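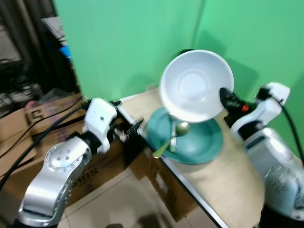 Two-arm station with tableware on the table, Plestance demonstration room.

PLESTANCE CATERING EQUIPMENT GROUP
Minutes of the visit to Kastora and of the meeting held on site afterwards
5 September 2022

Present: Junhao Tan (Chair), the Head of Kitchen Services, the Equipment Buyer, the Health and Safety Adviser, two staff representatives from the wash-up section, and the Secretary.
In attendance: the Demonstration Lead and one engineer, Kastora.
Apologies: the Finance Officer.

1. Opening
The Chair opened the meeting in the ground-floor demonstration room and thanked Kastora for receiving the group. Members had signed in and had been given the site safety briefing before the visit began. No interests were declared.

2. Minutes of the last meeting
The minutes were agreed as a correct record, subject to one change at item 5, where "Wan store" should read "Wan dining hall".

3. Matters arising
3.1 The Equipment Buyer reported that the supplier Gririco had declined to arrange a visit before the new year. Its written offer remained open until the end of February.
3.2 The request for a separate power supply in the Wan wash-up area was still with Estates. Carried forward.

4. Demonstration
4.1 The Demonstration Lead introduced the clearing and stacking work being developed for canteen use. The station has two arms, each fitted with a black gripper, one on either side of a small table.
4.2 Members watched the handling of a place setting made up of a white bowl, a teal plate and cutlery. The bowl was held by the rim in the right gripper and tilted over the plate, on which a gold-coloured spoon and a silver utensil were resting. The Demonstration Lead said that cutlery left beneath a bowl was among the harder cases, as the pieces could catch on one another or slide when the bowl was raised.
4.3 Kastora stated that 121 runs had been recorded with this setting in the previous month and that 76 had been completed without any help from staff. The Chair asked that the record of the remaining runs be supplied, with the cause of each stop.
4.4 A staff representative asked whether the work could be done with food left on the plates. The engineer replied that only clean tableware had been used up to now. Trials with scraps and liquids were planned but had no date.
4.5 The Head of Kitchen Services noted that the dining hall at Wan used three sizes of bowl, one of which had a much thicker rim. Kastora offered to test all three if samples were sent.

5. Questions and discussion
5.1 Safety. The Health and Safety Adviser asked what would happen if a member of staff reached across the table during a run. The engineer explained the stop procedure and agreed to provide the written risk assessment. The Adviser stated that no trial could go ahead at Wan until that document had been reviewed.
5.2 Cables. The Adviser asked that any station placed in a working kitchen have its cables enclosed and kept clear of the floor. Kastora accepted this.
5.3 Speed. Members considered that the pace seen during the demonstration was too slow for the lunch period. At its busiest the Wan hall returned 229 place settings in an hour. It was suggested that a first trial might be confined to the afternoon, when demand was low.
5.4 Staffing. The staff representatives asked for an assurance that hours in the wash-up section would not be reduced during a trial. The Chair gave that assurance and asked that it be minuted.
5.5 Breakages. The Equipment Buyer asked who would bear the cost of broken crockery. Kastora would reply in writing.

6. Decisions
6.1 That no order be placed at present.
6.2 That Kastora be invited to submit a proposal for an afternoon trial at Wan, lasting no more than 3 weeks.
6.3 That the proposal be considered alongside the Gririco offer.

7. Actions
Secretary: to request the run records and the reply on breakages.
Head of Kitchen Services: to send sample bowls and plates to Kastora.
Health and Safety Adviser: to review the risk assessment on receipt.
Equipment Buyer: to press Estates for a date for the power supply.

8. Any other business
The Secretary reminded members to return their visitor badges and to submit travel claims by the end of the week.

9. Next meeting
To be held at Plestance, on a date to be circulated by the Secretary.

Signed as a correct record: Junhao Tan, Chair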